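Can a machine tidy up the small things yet?

Gallery, published 2019-06-28
Text and selection: Maxence Leclerc

In January I started to collect examples of simple chores that a machine should be able to do by now. I mean the boring work that fills the day in a shop, a kitchen or a small laboratory: putting cups in a cupboard, folding towels, sorting screws, filling a rack with tubes. Colette Pichon, who keeps the sample room at Vosport, told me that she would give away the last one first. She handles more than 300 tubes in a normal week, and her thumb is tired of it.

So this gallery is about tubes and racks. It looks like a very easy job. You take a tube by its sides, you find the hole, you let go. A child learns it in one minute. For an arm with two fingers there are several difficulties together. The tube is clear, so a camera sees mostly the cap. The rack is shiny and full of holes, and every hole looks like its neighbor. If the fingers close too hard, the tube can jump out, and if they close too softly, it turns.

The readers who work with such arms will find nothing new here. I wrote the page for the others, who ask me often if they can buy one for their own work.

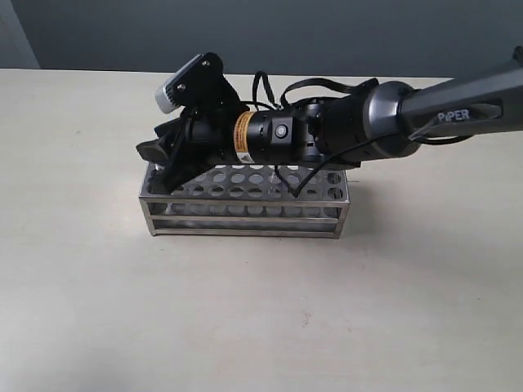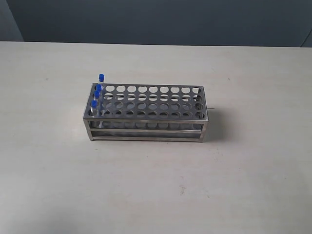
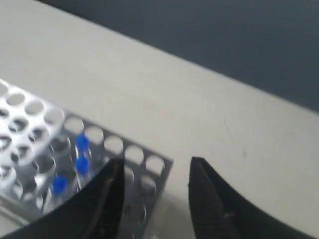
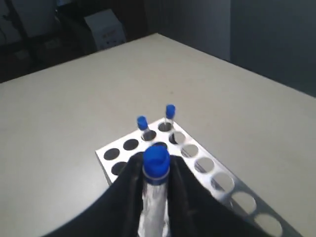
Tube rack work. First picture: the arm over the bare rack. Second: four vials with blue caps in the column at the left end. Third: open fingers beside the rack, seen from the wrist. Fourth: a capped tube held between the fingers.

I asked three people what they think about this chore.

Quentin Coste repairs packing lines at Husta. For him the question is the speed. "If I must stand next to it and wait, I have two jobs and not one," he wrote to me. He would accept a slow machine for the night, when the room is closed.

Monique Gaillard has a more friendly opinion. She says that the tube is a good exercise, because the same movement is needed for pens in a cup, spice jars in a drawer and batteries in a charger. She would like to see a mixed rack with caps of different heights.

Preben Nørgaard from Drerudton asked only one thing: who picks up the tube that falls on the floor? I could not answer him.

My own opinion is between these. For one kind of tube and one rack that stays in its place, I would say almost yes. For the sample room of Colette, where the racks are of 6 different kinds and somebody always moves them, I would say not yet.

The next gallery will be about folding towels. If you have a chore to propose, please write to me before I finish the list.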